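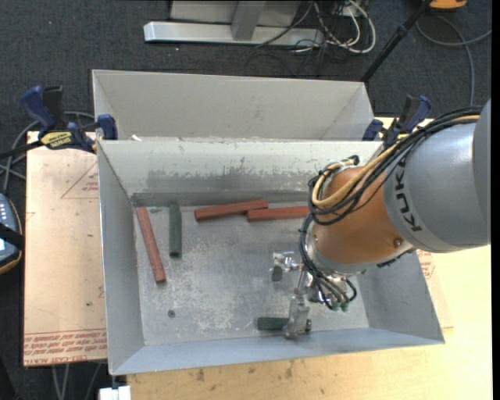 The second quote came back from Vedix last week and I have been putting off writing about it, mostly so I could be civil.

Some background for anyone new. I do the equipment budget for a small packing and kitting business. We were told in our last planning round to "get serious about bin picking", meaning a robot that takes parts out of a bin and puts them somewhere useful. I'm not against it. I am against paying for it twice, and that's where I think we're headed.

The arm is the easy line on the spreadsheet. Everybody quotes the arm first because the price is known and it looks good on the page. Then you turn over and find the gripper, the hoses, the fittings for the hoses, the controller, the camera, the camera's licence, the mounting, the guarding, and a thing called "application engineering" that is billed by the hour with no ceiling. Vedix listed 874 hours. I rang to ask if that was a typo. It was not a typo.

Bretska came in cheaper but left out the guarding altogether, and when I asked about it they said most customers "already have something". We have a yellow line on the floor.

What bothers me more is how the demos are set up. A handful of blocks in two colours, spread out so they barely touch, in a nice open bin that's been clamped so it can't wander. Fine, everyone has to start somewhere, and I know clamps are what you use when you're still moving things about. But our bins come in off a truck. They hold bagged hardware, moulded caps, and whatever the night crew dropped in there. I'd like to see a pick rate for that before I sign anything.

Akihiko Koyama, who looked at a similar cell for Sugiyama, told me to ask every vendor for the same test: our parts, our bins, four hours, no staff touching it. Two have gone quiet since I sent that request. Pastimia said yes but want a deposit, which I don't love, although at least it's an answer.

So my draft for the March meeting looks like this. Year one, no purchase. We rent time on somebody else's cell and send them five crates of our ugliest stock. Gripper fingers get their own budget line, with spares, as they wear and they bend and the quote always assumes one set. Cables and hoses get a line too. I've been laughed at for that one, but I've also seen what a week's downtime costs over a split air hose.

If the trial numbers are decent I'll write the capital request myself and stop grumbling. My payback estimate is five years at present, against the eighteen months in the brochure, and I was generous with the labour savings.

Will post the trial results if we get any.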